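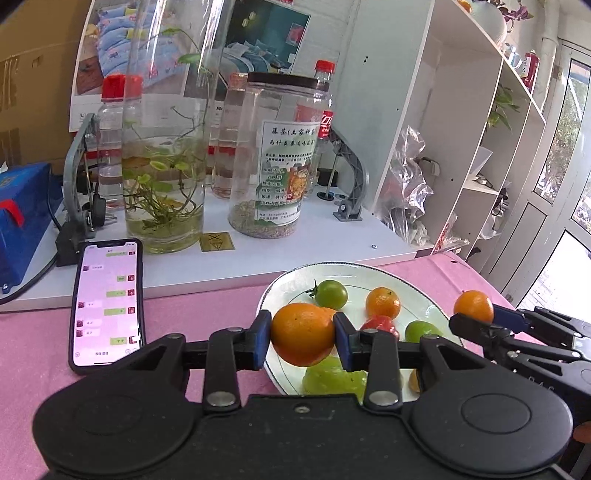 La fruta no se guarda, se pone, sostiene Wenjie Hou, y si la metes en un cajón de la nevera te acuerdas de ella el día que huele. Me lo soltó la primera tarde que fui a verla, mientras yo buscaba dónde dejar el bolso, y desde entonces he cambiado la mitad de las costumbres de mi casa.

Yo era de las del cajón. Lo reconozco. Compraba un kilo de mandarinas en noviembre, las metía tal cual en la bolsa al fondo, y luego merendaba galletas. En casa de Wenjie, en cambio, la mesa tiene siempre un plato blanco ovalado con lo que haya, y lo que haya puede ser cualquier cosa: mandarinas grandes y pequeñas, uvas verdes, un tomate rojo al lado de otro verde. ¡Tomates con la fruta! Mi abuela habría protestado, pero en muchas casas chinas el tomate se pica igual que una ciruela, a mordiscos y de pie, y una vez que lo pruebas así (con una pizca de azúcar, si nadie mira) se te olvida la ensalada.

Lo del plato ovalado tiene su discusión. Huiling Xie, que es la otra mitad de estas meriendas, defiende el frutero hondo de toda la vida, el suyo es un Stukura de cerámica que pesa como un demonio y en el que caben 16 mandarinas si las colocas con paciencia. Wenjie le contesta que en un frutero hondo solo se ve la capa de arriba, y que la de abajo es un misterio hasta que aparece el moho. Llevan años con esto. Yo me he pasado al plato llano, pero no se lo digáis a Huiling.

Y luego está el mantel. Mirad que yo soy de mantel liso, de lino, de esos que en las revistas quedan divinos y en casa se manchan con mirarlos. El suyo es rosa, con flores enormes, una de ellas entre morada y blanca que parece una margarita y otra de un amarillo pálido que a mí me encanta. Encima de ese rosa, una mandarina parece el doble de naranja. No creo que lo comprara pensando en eso — lo compró en una tienda que se llamaba Goko y que ya cerró, y lo eligió porque era el último que quedaba —, pero el efecto es tremendo. Probadlo un día con una tela que os parezca demasiado. El lino, para las visitas serias.

Detrás, sobre una especie de tarima blanca, vive todo lo demás: botellas, una caja azul, un jarrón alto de cristal con esquejes de poto en agua y un tarro grande con tapa oscura. El tarro me tuvo intrigada, por la etiqueta blanca con letras verdes en chino. Pone 藤茶, que es té de liana, una infusión que se asocia con los tujia. Huiling la toma después de comer y le va muy bien con la fruta porque empieza amarga y al rato te deja la boca dulce. Yo tardé unas cuantas tazas en cogerle el gusto, ahora la pido yo.

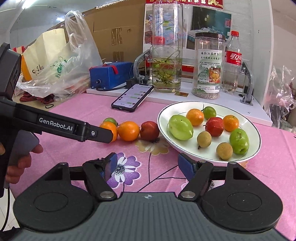 Pero volvamos a la mesa, que me pierdo. El truco que más me ha servido es el de sacar primero unas cuantas piezas sobre la tela, en fila, y mirarlas antes de llenar el plato. Suena a manía, lo sé. Lo que pasa es que, al verlas sueltas, te das cuenta de cuál está para hoy y cuál aguanta hasta el fin de semana. La que cede un poquito cerca del rabito va delante, la dura va detrás. Las cosas menudas, como los longan, van las últimas, en los huecos, porque si las pones al principio acaban rodando hasta el suelo (y bajo el sofá, y hasta marzo).

El azufaifo merece párrafo propio. Hablo del fresco, verde claro, que no tiene nada que ver con ese dátil arrugado que se vende seco en bolsitas. El fresco cruje como una manzana pequeña y se come con piel. Los puestos de mi barrio no lo traen casi nunca, así que cuando la frutería Lu saca una caja hay que correr. Yo me llevé 6 la última vez y no llegaron a casa, para qué os voy a engañar.

Otra cosa que he aprendido: lavar solo lo que va a la mesa y secarlo bien con un paño. Yo uso los de Ristar, los de cuadros, que sueltan poca pelusa, aunque una camiseta vieja de algodón hace el mismo papel. Las uvas se quedan en su racimo, cortado en trocitos con tijera, así cada cual se lleva el suyo y no quedan esos palitos pelados tan tristes en mitad del plato.

En mi casa el plato dura dos días. A veces uno, si vienen mis sobrinos. El cajón de la nevera ahora lo ocupan las zanahorias, y sobre el frutero hondo le debo todavía una conversación a Huiling, que me ha ofrecido uno igual que el suyo para mi cumpleaños y no sé cómo decirle que no.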